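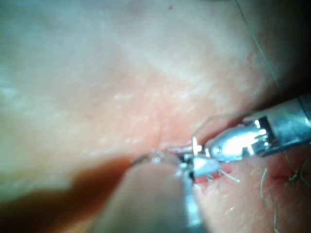 Getting two small arms to tie one neat stitch

I've been building a tabletop suturing rig at Sastano, the shared workshop two streets from my apartment, since last July. It has two arms, one needle, one length of thread and a lot of swearing. People keep stopping at my bench to ask how the stitching part works, so I finally wrote it all down. The arms themselves are the Marchuk design with hardly any changes, and if you haven't built those yet, go do that first and come back (it's a fun couple of weekends!).

One thing before we start. A rig like mine is a practice toy. It works on practice pieces on a bench and that's all it will ever do. Don't bring it near a person or a pet, even as a gag.

What you need on the bench

Two finished arms with the needle driver ends fitted
A wrist camera with a short focus distance
Feritz cable drive kits, one per arm
A laptop running Predska, any recent version
Curved needles with thread already attached
Practice skin, plus a block of soft foam for your first tries
A sharps tub with a lid
Small sharp scissors
Eye protection

Put the sharps tub where you can reach it without crossing over the arms. I had mine on the wrong side for a month and I still feel silly about it.

Step 1: Set the angle between the arms

I started with the arms side by side and parallel, because that's how they look nice on a shelf. It was useless. The jaws got to the same spot and then the shafts bumped each other and everything stalled. What you want is a V, with one shaft coming in from the side at a shallow slope and the other coming up from the front, so the tips can nearly touch while the fat parts stay well apart.

Loosen the base clamps, move both tips to where the stitch will go, then swing the bases until neither wrist joint is fighting for room. Tighten the clamps. Now run both arms through their full travel at low speed with no needle loaded and keep a hand on the power switch. If you hear a click from the wrist, stop and back off the cable tension a little.

Step 2: Sort out the camera

My camera rides close to the work, and I love it there, but it comes with a price. The nearer shaft goes very blurry and takes up a big chunk of the bottom of the view. You get used to it fast. Focus on the jaws and the cut, lock it there, and let the rest go soft.

Lighting took me longer. Polished metal throws back hard white highlights, and the near shaft drops a wide shadow over the skin. I turned my lamp down to 50 percent and moved it farther off, and the glare calmed down enough for me to follow the needle. You won't get rid of all of it. A sheet of baking paper taped in front of the lamp helps too – keep it clear of the bulb.

Step 3: Tune the grip

Open Predska and find the jaw force slider for each arm. It goes from 0 to 100. I set the driving arm high and the helping arm a good bit lower, so when both jaws have hold of the needle it's clear which one wins. If they're equal, the needle twists and pings off across the bench, and then you get to spend your evening on the floor with a magnet.

Test on foam. Pick up the needle with one arm, offer it to the other, let go, and watch whether it rolls. If it rolls, the grip is too soft, or you've caught it too close to the tip. Go for the part of the curve a bit past the middle, toward the thread end.

Step 4: Fix the practice piece down

Curve it slightly over a rolled towel and pin the edges well outside the working area. A flat piece is easier on day one, but a gentle curve is much better practice because the depth changes under you. Keep your first cut short. A short slit needs only a couple of stitches and you'll learn more from doing it over than from one long marathon.

Fine hairs are worth watching for. On camera a dark hair and a dark thread can look a lot alike, and I've closed the jaws on a hair more than once while feeling very proud of myself. Follow the line back to where it starts before you grab it.

Step 5: Drive the needle

Come in with the point square to the surface, a little way back from the edge of the cut. Turn the wrist and let the curve of the needle do the traveling. Don't push it in a straight line – it'll drag the skin along and open the gap you're trying to close.

Once the point shows on the other side, bring in the helping arm and take hold. Then release with the driving arm. Always in that order! Oleksandra Stelmakh, who has the bench behind mine and is far more patient than I am, had me say "hold, then release" out loud for a whole evening. It was embarrassing and it worked.

Step 6: Pass it across

Passing is the bit I've practiced most. With the two sets of jaws nearly touching and the needle standing almost upright between them, you've got a good clear look at it, and a tiny wrist turn is enough to hand it over. Keep the motion scale low here. I use 4 to 1, so my hand moves four times as far as the tip does.

Keep an eye on the loose thread as well. It likes to arc over the near shaft, and if you pull back without checking, you'll lasso your own arm. When I see a strand lying over there I lower that arm a touch, slide it out sideways and carry on.

Step 7: Tie and trim

Wrap the thread around the closed jaws, grab the short end, and pull the two arms apart low and slow. Watch the edges of the cut and stop as soon as they meet. Pulling harder only puckers everything. Trim with the scissors by hand, arms paused, and leave a short tail so you can find the stitch again. Then go on to the next one.

When things go wrong

Needle keeps turning in the jaws: clean them first, then raise the grip a little.

Arms shake near the end of a move: the cable is loose, or the bench is. Check the bench.

Error 456 in Predska: on my setup it shows up when a wrist has hit its soft limit. Open the jaws, drop the needle somewhere safe, home the arm and start that stitch again.

Thread snaps: look for a rough spot on the jaw edge. I polished mine with very fine paper and haven't lost a thread there since.

Packing up

Needles go in the tub before you do anything else, before the laptop closes and before you go get coffee. Bag the practice piece, wipe down the jaws and the bench, and park both arms with the jaws open so the cables can rest. I'm still working on a better parking stand and will post the drawings when I've got one that doesn't wobble.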